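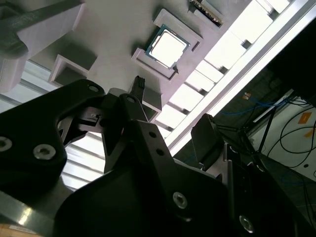
Figure 3. Wrist camera view of the fixture tray, with a processor in its raised holder.

4.2 Data and alignment policy

We trained the Clalova policy on 241 teleoperated demonstrations of processor insertion. Each one starts with the arm above the tray and ends when the operator marks the chip as placed. Start poses were varied by hand, and 9 demonstrations were set aside for validation. The policy takes wrist images and joint positions only – no force signal is used at this stage. 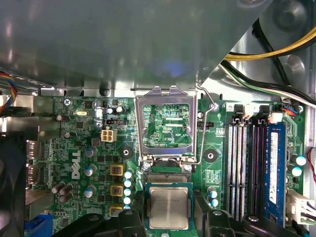
Alignment error is the main source of failure in our earlier work with the Moriarty controller. That controller matched a stored template of the socket and lost track when the lighting changed. The new policy learns from the whole view. With the load plate raised, the gold contact field below it is exposed, and we use the center of that field as the target point for the auxiliary loss. The loss is turned off after 2,000 training steps.

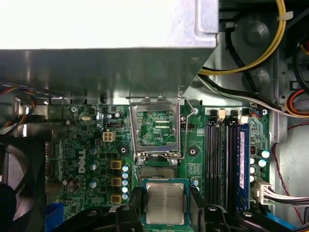 We then ran 114 trials on the Tusholm test bench using the same policy weights throughout. Kevin Ó Briain scored all trials from the recorded video. A trial counts as a success only if the chip lies flat in the socket with no correction by the operator. Results by start pose are given in Section 5.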